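How to Clean and Freshen Up Secondhand Wooden Puzzles

By Ulla Midtbø
April 11, 2022

If you are anything like me, you can't walk past a box of old wooden puzzles at a yard sale without stopping to dig through it. I have brought home far more of them than our family could ever need (my husband has opinions on this), and most have come back to life with an afternoon of gentle work. Wooden toys are forgiving as long as you keep one thing in mind, and I will say it more than once before we're done: go easy on the water!

What you'll need

A roll of brown paper, two bowls, mild dish soap, a splash of white vinegar, a soft toothbrush, a pile of old cotton rags, fine sandpaper (I like 200 grit or a bit finer), wood glue, and some food-safe beeswax polish. I use the one from Flidley, mostly out of habit, but any plain beeswax will do nicely.

Step 1: Get your table ready

Cover the table first, and cover all of it. I used to lay down one sheet of newspaper and tell myself I'd be careful, and I spent many an evening scraping glue off the dining table. Brown paper is sturdier, it has no ink to rub off on damp wood, and you can write little notes right on it next to the pieces. Pull it smooth and tape it underneath so it doesn't creep while you scrub. 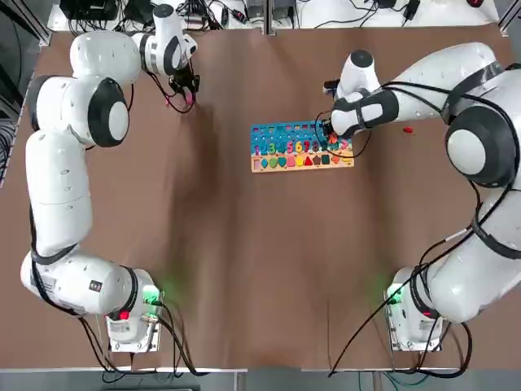 Brown paper covering the table, with plenty of elbow room.

Step 2: Look everything over

Take all the pieces out of the board and go through them one at a time in good light. You are looking for splinters, flaking paint, wobbly knobs and any soft or dark spots in the wood. Puzzles with badly flaking paint, or very old ones whose paint you can't be sure of, should not go back to a small child at all. I hang those on the wall in the back hallway, where they look very cheerful. If a piece smells musty, leave it out in the fresh air for a day or two before you decide its fate.

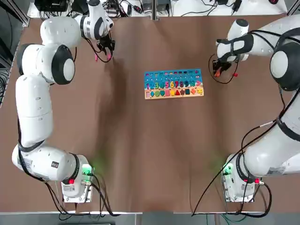 Put the loose knobs in a dish of their own while you're at it. I can't tell you how many tiny pegs have rolled under our refrigerator over the years, and I suspect there are still a few from the old Usirham barnyard set living happily under there.

Step 3: Wash, but barely

Stir a few drops of dish soap into a bowl of warm water and add a small splash of vinegar. Dip a rag, wring it out until it hardly feels damp, and wipe each piece front, back and sides. Use the toothbrush for grooves and the corners of the cutouts, where cracker crumbs like to settle. Then wipe again with a rag dipped in plain water and wrung out the same way. Never soak a piece — the wood swells, the layers can come apart, and then nothing fits where it used to.

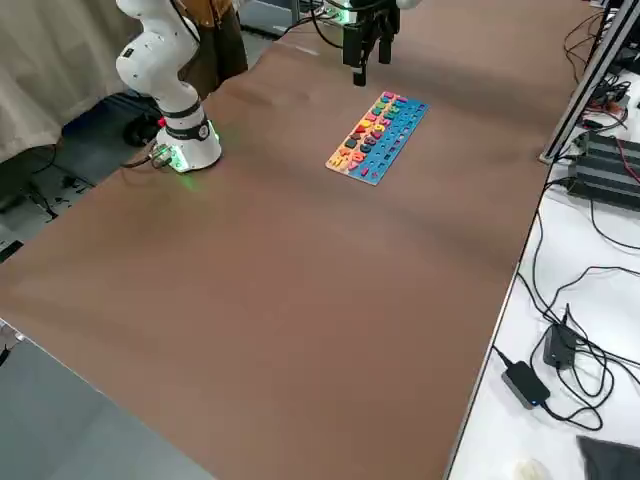 The board itself gets the same treatment, though I work on it in sections and dry each one as I go. If there is a printed picture glued inside the cutouts, skip the water there and use a dry brush.

Step 4: Let it dry slowly

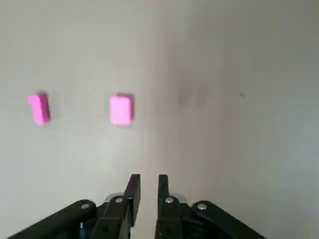

Drying takes patience, and a full night is the least I would give it. Stay away from radiators and hair dryers, which can crack the paint. Spread the pieces out so the air can get all the way around them, the way those two small pink blocks are sitting with a wide gap between them, and turn each one over before you go to bed. On a damp day in May I have waited two nights and been glad of it.

Step 5: Sand, glue and polish

Once everything is dry, smooth any rough edges with the sandpaper, moving along the grain and stopping often to check the fit. Glue the knobs back with one small drop each and leave them alone until the next day. Then rub a thin coat of beeswax onto the bare wood, wait twenty minutes, and buff it with a clean rag. Check every knob with a good tug before the puzzle goes back on the shelf.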